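Koech and Zestia Open Refurbished Workstation Program to Public Libraries

For release in October

Koech, a reseller of used business computers, and Zestia, a nonprofit that supplies equipment to schools, today opened their refurbished workstation program to public libraries and adult learning centers. Applications will be taken until all of this season's 600 desktop computers have been assigned.

The program has placed 3,498 machines in classrooms over its first two phases. Most came from engineering offices and design firms that replace their desktops on a fixed schedule. Libraries have asked to join since the first phase, mainly to get computers that can run mapping, drafting and video editing software.
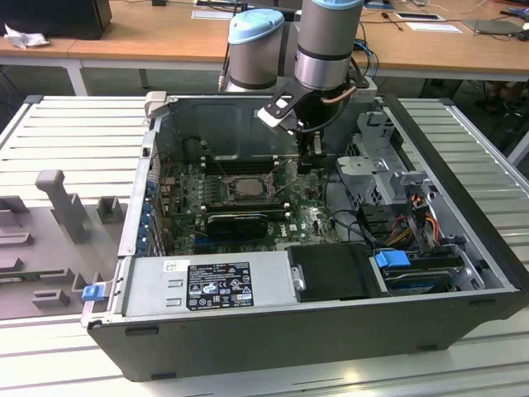
A desktop tower with its side panel removed.

Each library may request up to 30 computers. There is no charge for the hardware. Libraries pay a flat fee of $58 per machine, covering data erasure, a new storage drive, a keyboard and mouse, and ground shipping within the continental United States. Monitors are not included in this round.

All machines are checked before they leave the Koech warehouse. Memory and processors are tested under load, fans are cleaned or replaced, and any part that fails is swapped for a used part of the same type. Drives from previous owners are erased and then recycled – they are never sent out with a refurbished computer. A printed record of the tests is packed in each box.
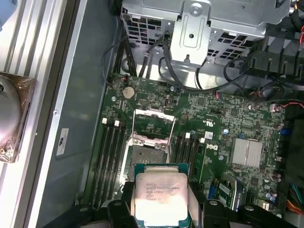 Computers ship with a current operating system and an office software package. Libraries that prefer to load their own system image can request machines with blank drives on the application form. The fee is the same in both cases.

Relletti, a regional freight company, will handle deliveries. Orders of ten or more machines are shipped on pallets, and the receiving library needs either a loading dock or a ground-floor entrance wide enough for a pallet jack. Smaller orders arrive as individual boxes.

Setup support will be provided by Sudent, which already runs the help line for schools in the program. Library staff can reach the help line by phone or email from 8 a.m. to 6 p.m. Eastern time. Failed parts will be replaced free of charge for one year after delivery.

Applications must come from the library system and not from individual branches. Applicants need to give the number of machines requested, the branches where they will be used, and a contact person for delivery. Requests are reviewed in the order received, and libraries can expect a reply within three weeks.

Businesses with desktops to donate can arrange a pickup through Koech. The program accepts towers and small form factor desktops in working condition – laptops, printers and monitors cannot be accepted at this time.

About Koech
Koech buys, repairs and resells business desktops and servers.

About Zestia
Zestia is a nonprofit organization that provides low-cost computer equipment to schools and libraries.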